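Aus dem Dezember-Rundbrief: Standby, Steckerleisten und meine Stromrechnung

Ihr Lieben,

eigentlich wollte ich diesmal über Plätzchen schreiben (das Rezept für die Linzer Augen kommt noch, versprochen!), aber dann lag die Stromrechnung im Kasten, und seitdem laufe ich durch die Wohnung und ziehe Stecker. Mein Mann findet es anstrengend. Ich finde es großartig, so eine kleine Detektivarbeit hatte ich lange nicht mehr.

Angefangen hat es mit dem Messgerät, das mir Janka Ševčík aus dem Nachbarhaus geliehen hat. Man steckt es zwischen Dose und Gerät, wartet ein bisschen und liest ab. Mein alter Verstärker nimmt sich neun Watt, und zwar im ausgeschalteten Zustand! Das Ding steht seit Jahren im Regal und läuft vielleicht an Heiligabend und an Silvester. Der Drucker war auch so ein Kandidat, die Kaffeemaschine dagegen völlig brav. Da hätte ich gewettet, dass es umgekehrt ist.

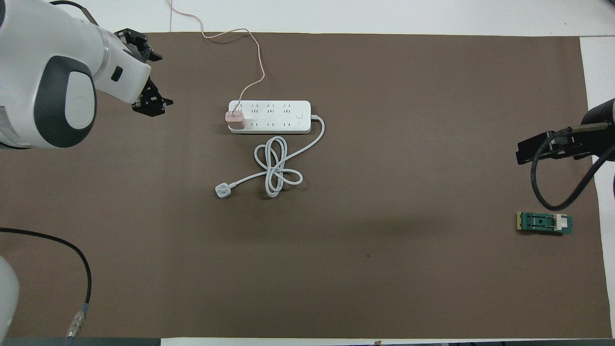 Foto: Archiv Rotutum

Was ich inzwischen am liebsten mag, sind Steckerleisten mit Schalter. Fernseher, Verstärker und die Box vom Pullix hängen jetzt bei mir an einer gemeinsamen Leiste, und abends macht es einmal klick. Der Router bleibt an, da lasse ich die Finger davon, sonst steht mein Sohn in der Tür. Ladegeräte fürs Handy habe ich natürlich auch gemessen, bei meinen zeigte das Gerät so gut wie nichts an, wenn kein Telefon dranhing. Ich ziehe sie trotzdem raus, wenn ich dran denke.

Ein Wort noch zur Sicherheit, weil jetzt überall Lichterketten dazukommen: bitte keine Leiste in die nächste Leiste stecken! Und Heizlüfter oder Wasserkocher gehören direkt an die Wanddose. Oldřich Ďurica, der früher Elektriker war und beim letzten Treffen neben mir saß, hat mir davon Geschichten erzählt, danach habe ich hinter dem Sofa erst mal gründlich aufgeräumt. Zum Vorschein kamen drei Verlängerungen, zwei davon so alt, dass das Kabel schon brüchig war. Die sind jetzt beim Wertstoffhof.
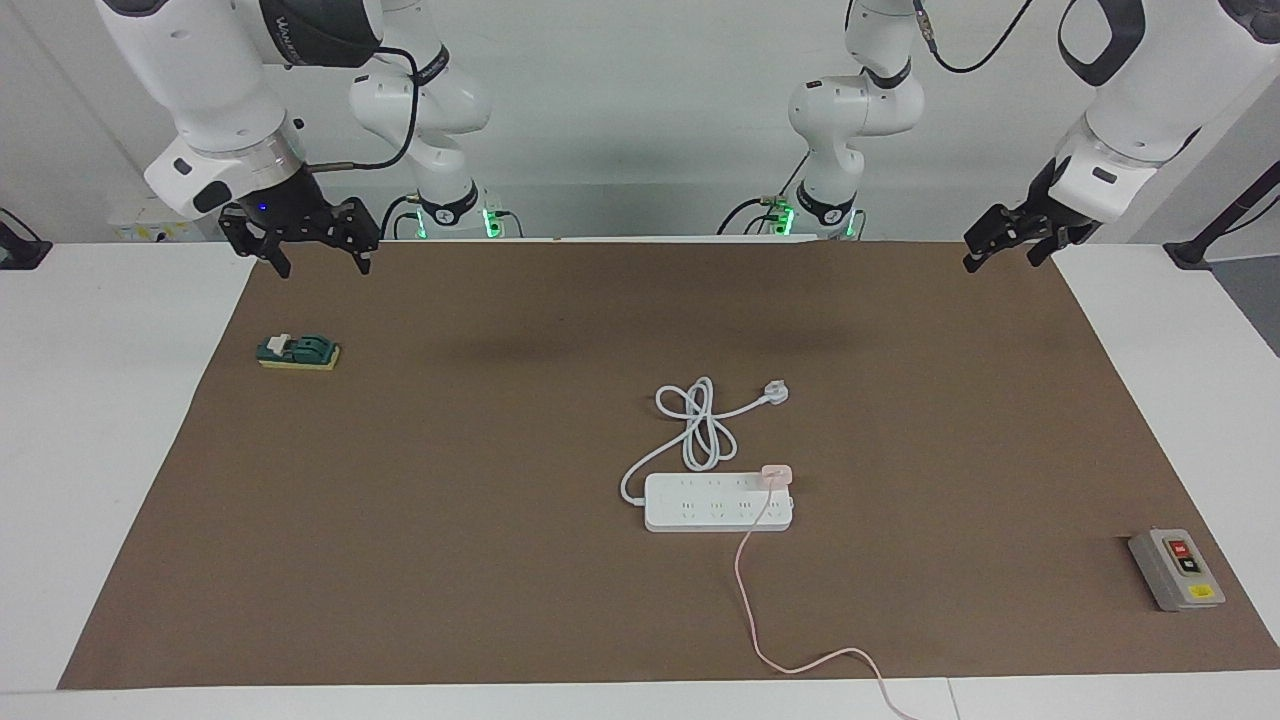 Und wie viel bringt das Ganze nun? Ich habe es mir am Küchentisch ausgerechnet und bin auf 300 Kilowattstunden im Jahr gekommen, wenn ich wirklich konsequent bin. Bin ich nicht, das weiß ich jetzt schon. Der größte Brocken bei uns ist übrigens die alte Gefriertruhe im Keller, in der hauptsächlich Johannisbeeren vom vorletzten Sommer liegen. Die werden jetzt zu Marmelade, und dann kommt die Truhe weg.

Wer selbst messen möchte: Das Gerät von Janka darf reihum gehen, sie hat ausdrücklich ja gesagt. Schreibt mir einfach kurz, dann mache ich eine Liste. Am 6. Dezember bringe ich es außerdem zu unserem Nikolauskaffee im Joltar mit, da könnt ihr es euch gleich anschauen und mir erzählen, was bei euch so heimlich mitläuft. Kuchen ist genug da, nur Tassen fehlen uns wie immer, also bitte jeder eine mitbringen.

Liebe Grüße und bis bald!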